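Sealing and cleaning marble worktops: what works on etch marks?

Forum: Kitchens and Worktops
Thread started by mhalvorsen

mhalvorsen
Original poster

We have a polished white and grey marble island, fitted in September by a local firm (Basberg). Slab is 30 mm, sealed once by the fitter with an impregnating sealer. There are now several dull patches near the sink and one ring where a cut lemon was left overnight. The fitter says the sealer has failed and wants 282 pounds to strip and reseal.

Questions:
1. Is dulling a sign of sealer failure?
2. Is resealing likely to remove the marks?
3. Is honing the whole top worth it?

Mortimer

stonedust_jozef
Member, trade

1. No. An impregnating sealer sits in the pores and slows down absorption. It does nothing to stop acid reacting with the calcite at the surface. Lemon, vinegar, wine, tomato and most limescale removers will etch a sealed top exactly as they etch an unsealed one.
2. No. You would be sealing over damaged polish.
3. Depends on how you use the kitchen. A honed finish is already matt, so etching shows far less. It does show oil more readily.

Test the sealer before paying for anything. Put a teaspoon of water on a clean dry area, leave it for 15 minutes, wipe it off. If the stone has darkened, water is getting in and it needs resealing. If it hasn't, leave it alone.

Jozef De Haan

e_mrema

Agree with most of that, but 15 minutes is generous. On a dense white marble I would leave the water for half an hour. I've had tops pass at 15 and take in coffee the same week.

stonedust_jozef
Member, trade

Any sealed marble will take in coffee if it is left long enough. The test is to decide whether to reseal. It doesn't predict what coffee will do. Half an hour does no harm, though.

mhalvorsen
Original poster

Test done in three places, half an hour each. No darkening at the hob end or in the middle. Slight darkening by the sink, gone by the evening.

So the sink end needs doing and the rest doesn't?

stonedust_jozef
Member, trade

Correct. Deal with the etching first, then seal that end. Clean with a neutral stone soap, let it dry for a full day, apply thinly, and buff off all residue before it hazes. Read the tin for the dwell time as they differ a lot.

zmaly

For the etch marks I used Gunerel polishing powder, damp white pad, by hand. Small circles, five minutes a patch, rinse, look at it from a low angle, repeat. The lemon ring took three goes. It is a reasonable match to the factory polish but I can find the spot if I look for it under the window.

Don't use it on a honed top. It will leave a shiny patch.

o_mugo

I wouldn't tell a first-timer to use polishing powder on a show piece. Many of them contain oxalic acid, and if the slurry dries on the surface you have a worse problem than you began with. A trade polish of one area costs less than a replacement slab. Mine was 93 pounds for two marks, including the call-out.

zmaly

Then keep it wet. The instructions say so. I've done it nine times on two different tops with no damage.

o_mugo

Fine, but yours is one product and one pair of hands. The OP has a large polished island where every mistake catches the light. Practise on an offcut if the fitter left one.

mhalvorsen
Original poster

There is an offcut from the sink cut-out in the garage. I'll try the powder on that first.

Separate question. How are people dealing with food stains, as opposed to etching? I have read about poultices but the advice varies.

stonedust_jozef
Member, trade

Identify the stain first. An etch is a change in the surface and you can see it as a dull area in raking light. A stain is a change in colour within the stone. Plenty of marks are both. My usual notes:

Oil and grease: bicarbonate of soda and water mixed to a thick paste, 6 mm deep, covered with cling film, taped down, left for 24 hours. Remove the film and let the paste dry out fully before lifting it.

Coffee, tea, wine: same method, with 12% hydrogen peroxide in place of the water. Light stone only.

Burnt or dark sauces: keep them on the plate and off the stone. Lift any spill with a plastic scraper and blot, don't wipe.

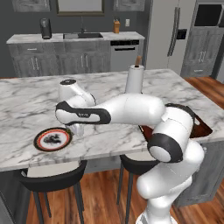
Rust: call someone. Shop rust removers are acidic and will take the polish off.

e_mrema

Would add that a poultice often needs two or three rounds. People give up after one.

mhalvorsen
Original poster

Offcut results: the powder brought the shine back on a lemon mark I made on purpose. Two goes, kept wet throughout. Doing the sink end next. I have told Basberg I won't be needing the full strip.

o_mugo

Good. Mask the edge of the sink before you start.

stonedust_jozef
Member, trade

And wait a day between polishing and sealing.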